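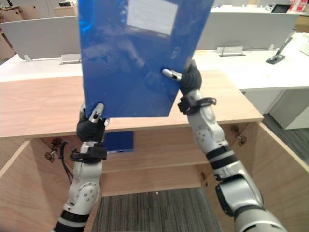 Blue folder, over the cabinet

Home | Boards | Defense & Security | New posts | Log in

Dumer-Gradora reserve exchange, has anyone gotten orders yet?

rustybuoy
Subject says it. Unit was told in October that we're in the first rotation. 18 days at the Gradora depot, mostly shared logistics stuff. Since then nothing. No orders, no packing list, boss asking me every morning. Anyone further along?

coldgalley
Same here. Our admin office says the agreement is signed but the annex on who pays for travel isn't. So no orders till that's done. Could be wrong, got it secondhand in the chow line.

lowtide_9
Travel annex is done. What's holding it up is medical. They want both sides to accept each other's physicals and somebody balked at the hearing test.

coldgalley
Source?

lowtide_9
Guy in the clinic. Better than the chow line lol

rustybuoy
ok so either way, wait. What should I have ready?

marshroad
Did the pilot last year, so, from memory:

1. Form 1154, signed by your employer, NOT just you. Half our group got bounced on that.

2. Copy of your last physical. Paper. Their system can't open our files, or couldn't then.
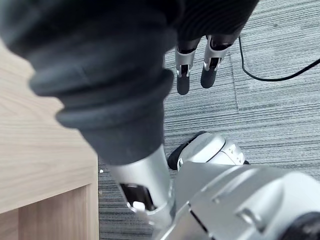

3. Bank letter if you want the daily allowance paid while your still over there. Otherwise it comes after. Mine took 9 weeks.

Also boots. Gradora is mud.

tanagra
Going to disagree with everyone and say don't rush. My read is the whole exchange gets cut to one rotation. Jarkero has the warehouse contract at the depot now and they brought in their own people. What exactly are 18 reservists going to do there, watch?

marshroad
Not how it works. Jarkero does the building and the trucks. Inventory and issue stays with uniformed staff, both countries. We did that work ourselves, every shift.

tanagra
Last year, before the contract.

marshroad
Contract was already running when I was there. Seen the trucks.

tanagra
Fine. Still think it shrinks.
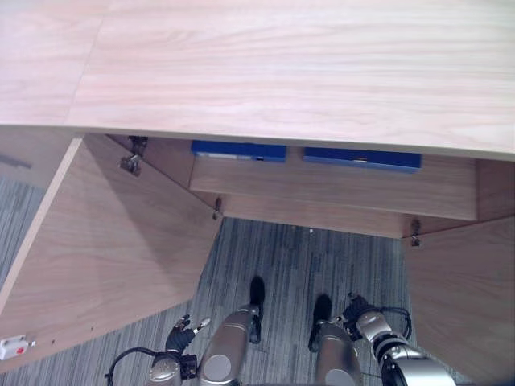 hatchback_d
Paperwork tip for the first-timers, from somebody who lost his at the Espinoza transfer stop. Make two complete sets, forms, physical, bank letter, all of it. One travels on you, one stays in your bag, and DON'T mix them. Label the outside too. Pic has the idea, two flat blue things side by side under the front edge of the desk, little pale label area on each, easy to grab. At Espinoza they call your row and you get maybe a minute at the window, no digging around.

rustybuoy
Good one. Is Espinoza still the transfer stop? Thought they moved it.

hatchback_d
Was in spring. Ask your admin.

coldgalley
Update, our office now says it IS medical. lowtide wins. Orders in 3 weeks supposedly.

lowtide_9
told you

Comments (3)

pinecone: My employer wont sign the 1154, says it's voluntary so not their problem. Is that right?

marshroad: No. Take it to your unit legal office, they have a letter for this.

tanagra: Depends on your contract, read it first.

Related threads
Allowance paid late after Dumer rotation
Jarkero depot contract, what changes for drivers
Form 1154, old version still accepted?
Boots for Gradora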